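Parallel gripper or soft fingers for picking small stuff out of a bin?
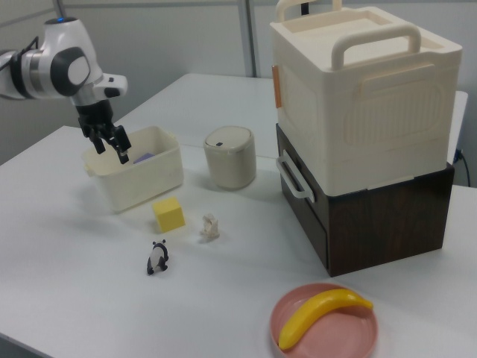 Liesl Riedl
Before you spend any money, check how far your fingers reach past the palm. I went through three grippers last winter and the reach into a bin mattered way more than grip force!

Themis Rallis
Thanks Liesl, should have given more background. I'm the one who posted this. We have a bench at Usville with a white arm and a black two-finger gripper, and I'm having a great time with it, but I want to compare it properly against the Gasel soft fingers before December. Mostly toys and household bits: blocks, a foam cube, a banana, little animal figurines. Going down into a storage bin is the part I care about. Plan was 20 picks per object with each gripper, same controller, same speed. Is that enough to say anything? And does the camera have to move when I swap grippers?

Liesl Riedl
20 is fine for a first look. If one of them misses 10 out of 20 on the figurines you don't need statistics. I'd do the foam cube separately, it forgives everything and will flatter both of them. Leave the camera where it is if it's fixed to the bench, but redo your tool center point after every swap (I forgot once and spent an evening blaming the controller). Also try picks near the bin walls. Soft fingers bulge outward when they close on something, at least mine did, and they rubbed the side nearly every time. So much fun to watch though!

lirkent_fan
get the soft ones, they look cooler

Athanasiadis
I ran something like this on a Lirkent controller and logged 2,759 picks before I got tired of it. Rigid fingers with thin rubber pads were my favorite for blocks, soft ones for anything with an odd shape. Two things I'd change: shuffle the order of the objects, and write down slips separately from misses. I lumped them together and now I can't pull them apart. Please post your numbers when you have them, I'd love to see how the Gasel set does on the banana.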